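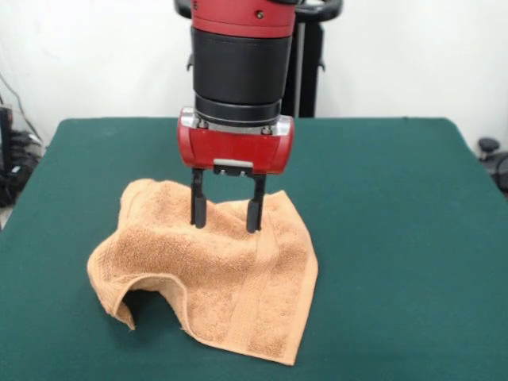
Gil-soo Song respondeu: as inscrições para o prémio Serkorar fecham em outubro, e a taxa de 60 euros não é devolvida a quem fica de fora.

marta_rl
Então é pagar para ser homenageada. No ano passado nomeei a minha antiga professora e não me cobraram nada.

pendex_fan
Não é bem assim. A taxa é de quem nomeia. A nomeada não paga.

marta_rl
Vai dar ao mesmo. Com 168 nomeações é muito dinheiro para nove troféus.

Gil-soo Song
A sala da gala custa 2,000 e o jantar é à parte. A Trorar só paga os troféus.

tiagoc
Continuo a achar que devia haver isenção para associações pequenas. A nossa não pode nomear ninguém assim.

Gil-soo Song
Mandem isso por escrito à organização. O regulamento ainda pode mudar.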